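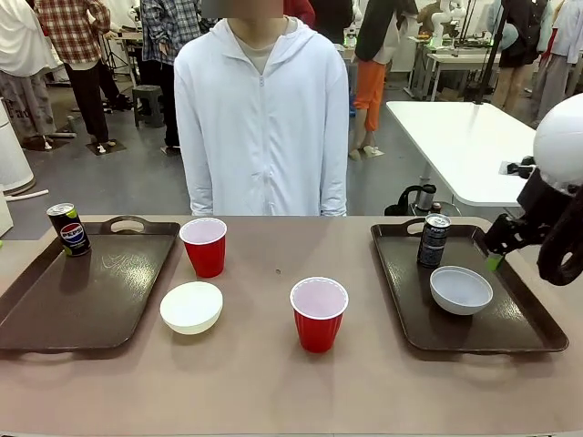

Check the stop circuit before you blame your own code, we were told at our first review, and we wish we had written that on the wall, as it would have saved us most of January.

Lunimell: Final Report on the Late Stop Fault

Our project, Lunimell, was meant to get two robot arms to lay out a simple place setting on a pair of trays, with a cup, a bowl and a can for each. We were very fond of this plan and still are (a good part of our first report was about cups!), but this one is mostly about a fault that took over the term. On run 3286 one of us pressed the stop button and the right arm kept moving before it came to rest. It was a short delay, 250 milliseconds in the log, and no one was touched, but we had all been working as if the stop were instant, and it gave us a real fright.

We began with the gripper, which in hindsight was mostly a matter of habit. The linkage had given us trouble in the fall, so we tightened its screws, checked the pads inside the green fingertips and ran the tray task again. The delay came back on 9 of the next runs, and the gripper was fine.

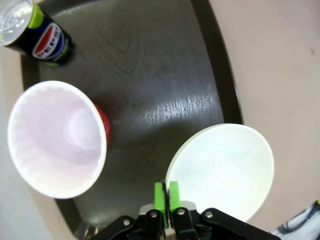 What we found

The stop signal went through a small relay box from Gostov, and from there into the same message queue that carried the wrist camera pictures. When the queue was full, the stop message simply waited its turn. We had set it up that way ourselves, following an old Grornach wiring note that was written for one arm and no cameras – a fair note, just not for our setup. Moving the stop to its own line took one long afternoon and a lot of tape.

After the change we went back to the cups and bowls at the slow speed, and we agreed on a rule we should have had from the start: hands stay off the trays until both arms are parked.

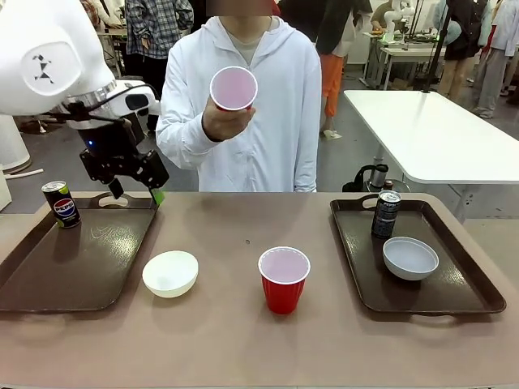 Would a slower arm have been enough to make this safe? Slower helps, but a late stop is still a late stop, and the wiring had to be fixed either way.

We have left the old and new wiring sheets in the Kamath folder for next year's group, along with the logs from the late runs. Please read the logs first, and test the stop with every camera switched on.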